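Forum > Devisen & Trading > Broker und Konditionen

Thema: Swap-Kosten bei Kundargate, bin ich der Einzige?

pfennigfuchser_hb
1 Apr 2018
Moin zusammen, ich lese hier schon ewig mit und schreibe jetzt doch mal was. Seit Januar habe ich mein kleines Konto bei Kundargate, eingezahlt waren 2000 Euro, und ich handle fast nur EUR/USD und ab und zu USD/JPY. Meistens halte ich ein paar Tage. Jetzt hab ich mir endlich mal die Abrechnungen vorgenommen und einen Schreck bekommen, was da über Nacht an Swaps weggeht. Die Spreads sind ja super, aber die Haltekosten fressen mir bei den Longs im Euro fast alles wieder auf!

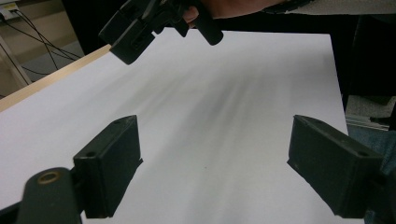
Wo sehe ich vor dem Kauf, was mich eine Position über Nacht kostet?

margin_mia
In der Plattform Rechtsklick auf das Symbol, dann Kontraktdetails. Da stehen Swap Long und Swap Short getrennt, und auch der Tag, an dem dreifach gebucht wird. Den übersehen viele.

pfennigfuchser_hb
Ah, gefunden, danke! Dreifach war mir komplett neu. Das erklärt schon mal den einen dicken Posten.

Kinoshita
Sorry, aber ich verstehe die Aufregung nicht. Der Dollar bringt mehr Zinsen als der Euro, also zahlst du, wenn du Euro long bist. Das ist überall so, dafür kann Kundargate nichts. Geh short, dann kriegst du vielleicht sogar was gutgeschrieben.

margin_mia
@Kinoshita: Den Zinsunterschied bestreitet doch keiner. Aber der Broker schlägt obendrauf, und da gibt es gewaltige Unterschiede. Ich bin von Kundargate zu Polludeo gewechselt, gleiches Paar, gleiche Größe, und zahle deutlich weniger. Dafür ist der Spread morgens eine Frechheit — irgendwo holen sie es sich immer.

Jannik Ostermann
Ich schreib mir das seit Jahren in eine Tabelle, ganz stumpf: Einstieg, Ausstieg, Spread, Swap, Kommission. Hab damals mit 800 Euro angefangen und ohne die Tabelle wäre mir nie aufgefallen, dass meine Trades ab dem fünften Tag im Schnitt ins Minus kippen, obwohl der Kurs passte. Seitdem halte ich höchstens vier. Und vor den Arbeitsmarktdaten mache ich grundsätzlich alles zu, da bin ich eisern (meistens jedenfalls).

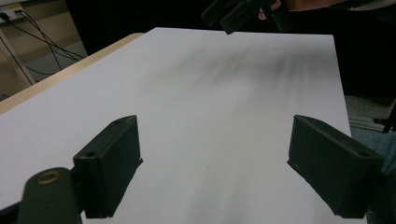 Was ich auch noch empfehlen kann: Swaps nicht in Punkten notieren, sondern gleich in Euro. Mit Punkten rechnet man sich das gerne schön, ich spreche da aus Erfahrung. Und den Satz jede Woche neu nachschauen, der ändert sich bei Kundargate ohne Ankündigung.

Kinoshita
Vier Tage und dann raus, egal was der Chart sagt? Das ist doch keine Strategie. Wenn der Trend läuft, sind mir die paar Cent Swap herzlich egal.

Jannik Ostermann
Bei deinen Kontogrößen vielleicht. Bei mir waren es eben keine paar Cent, gemessen am Gewinn.

pfennigfuchser_hb
Also die Tabelle probier ich auf jeden Fall aus. Hat jemand Erfahrung mit Prasine? Die werben mit Konten ganz ohne Swap.

margin_mia
Lies da unbedingt das Preisverzeichnis. Bei mir stand eine Verwaltungsgebühr ab der sechsten Nacht drin, und die war happig.

pfennigfuchser_hb
Uff, okay. Dann bleib ich erst mal, wo ich bin, und halte kürzer. Melde mich, wenn ich einen Monat Zahlen zusammen habe.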